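Student Team at Lestden Learns to Make Two Arms Share One Task

The robotics club at Lestden Technical College meets in a converted drafting room on the second floor, and by four in the afternoon most of the seats are taken. The club was formed two years ago and has 40 members. Its current project, known as Lyimo after the street on which the college stands, asks students to program a pair of robot arms to work together on household objects.

Nivaldo Mendonça, who teaches controls engineering and serves as faculty adviser, met with the newsletter in September to discuss the project. He was joined by Brian Nyanda, a second-year student who leads the programming group.

Mr. Mendonça explained that the choice of objects was made with care. "We wanted a task that anyone could understand on sight," he said. "A ball and a basket require no introduction. The difficulty is in the handling, and the students discover that very quickly."

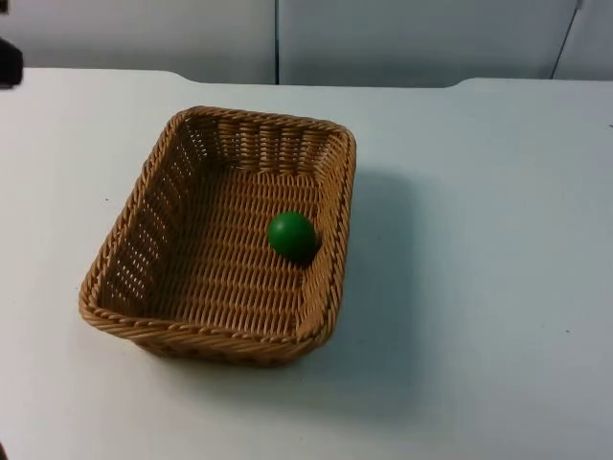 The wicker basket and green ball used in the Lyimo project.

Earlier club projects relied on a single arm and rigid blocks. Mr. Nyanda described the move to wicker as a considerable adjustment. "A block has flat sides, and you can decide in advance where to hold it," he said. "A woven basket has a thick rim and round corners, and it gives a little when you squeeze. Our first grip settings came straight from the block project. We had to throw them out."

The group has recorded 258 practice runs to date. In each one, a student guides both arms by hand controls while the system stores the movements and the camera views. Those recordings are then used to train the software that will operate the arms without a student at the controls. Members are required to keep a written log of every run, including those that are stopped early.

Asked what had proved hardest, Mr. Nyanda did not hesitate. "Timing between the arms," he said. "Each arm can do its own part well and the pair can still fail. If one side lifts before the other is ready, the basket tips and the ball goes wherever it likes."

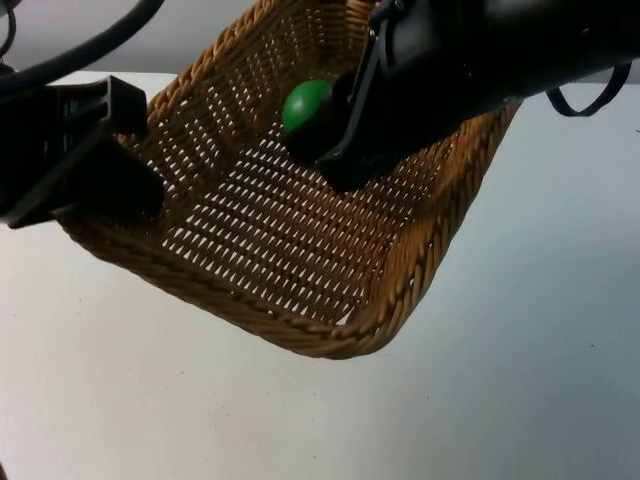 Mr. Mendonça said that this kind of coordination is seldom covered in a first course. "Our students learn to control one machine with one goal," he said. "When two machines hold the same object, each one becomes a disturbance to the other. I can put that on the board as an equation, and I do. It means a good deal more to them after an afternoon in the club room."

The students divide their work between a programming group, a hardware group and a records group, and members are expected to change groups each term. Mr. Nyanda began in records, where he reviewed video and sorted the runs by result. He credits that term with teaching him patience. "You watch the same reach over and over," he said, "and then you notice that the good operators slow down before they make contact. I had been doing the opposite."

Camera placement was another subject of debate. Some members held that a fixed view of the whole table would be enough, while others argued for cameras on the arms themselves. The club settled on using both.

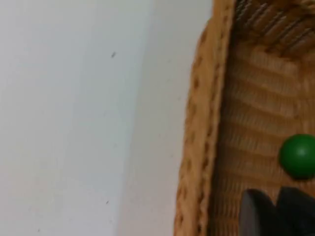

"A view from the wrist gives you the last inch," Mr. Nyanda said. "From across the table, you may think the fingers are lined up, and they are still off to one side. The trouble is that a close view moves whenever the arm moves, so the software has to learn from a picture that never holds still."

The club intends to present the project at the Ellby Student Automation Meeting, where teams from other colleges will show their own work. Entrants must submit their code and run logs in advance. Mr. Mendonça said he was more concerned with the logs than with placement. "A judge may see one good run," he said. "I want our students to be able to explain the bad ones as well."

A further project, named Fasero, is in the planning stage and will involve folding cloth. Mr. Nyanda hopes to remain with the programming group long enough to see it begin – although under the club's own rules, he is due to move to hardware next term.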